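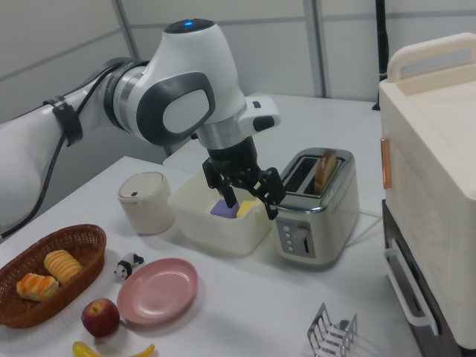 Home Opinion Letters Archive Subscribe

February
By the Opinion Desk, Windden

I would like my waiting rooms back, please. I mean the plain old kind, with the chairs along the wall and the stack of magazines from two summers ago, where the only thing asked of you was to sit down until someone called your name.

I spent most of a Thursday morning at the eye clinic in Windden, and in that time I was asked to check in on a tablet, confirm on my phone that I had checked in on the tablet, watch a screen for my number (328, if you're curious), and rate my arrival experience before I had finished arriving. Then there was a television. It had the sound on, and it was running a loop about knee pain. I was there for my eyes!

I know how this sounds. People have bigger problems than a loud TV. But I've been going to waiting rooms my whole life, same as you, and I've started to think we gave away something pretty good without much of a fight. A waiting room used to be one of the few places where you were allowed to do nothing at all. You couldn't be at work. You couldn't fold laundry. You sat there with your coat in your lap and your mind wandered off somewhere, and sometimes it came back with something useful, like the name of that restaurant in Ilel, or what you should have said to your sister at Christmas.

My dentist, over on the Negi side of town, still has a quiet room. It has 13 chairs (yes, I counted, there was nothing else to do and that's my point) and a fish tank with a plant that has pretty much taken over. I have had some of my best half hours in there. I once read an entire article about canal boats and I have never been on a canal boat – I don't even like water much. I would never have looked that up on my phone. It was just sitting there on the table with the cover half off, so I read it.

The argument on the other side is that people are bored and anxious and want something to take their minds off things. Fair enough, some do. If you're waiting on bad news, I can see how the knee pain loop might be better than your own thoughts. And parents with toddlers should get whatever they want, no questions from me. But most of us now carry our own distraction everywhere. If I want noise I can put in my earbuds. What I can't do is put in quiet, at least not without looking like I work at an airport.

I also don't buy that the numbers and the screens make it go faster. The clinic's sign-in system is called Fiduvico, and it told me cheerfully that my wait would be short. Then it told me again. A person at a desk would have looked up at some point and said sorry, hon, he's running behind, and I'd have felt better right away. I waited just as long in the old days and I minded it less.

So here's what I'd ask for. Turn the sound off. Put the captions on if you have to have the thing running. Bring in a few magazines, and they don't have to be new – I like finding the crossword half done in somebody else's pen and seeing where they got stuck. And leave me one corner with no screen facing it. I'll take the wobbly chair.

My next appointment is in six months. I'm bringing a paperback and sitting with my back to the knees.

Previous Next Back to top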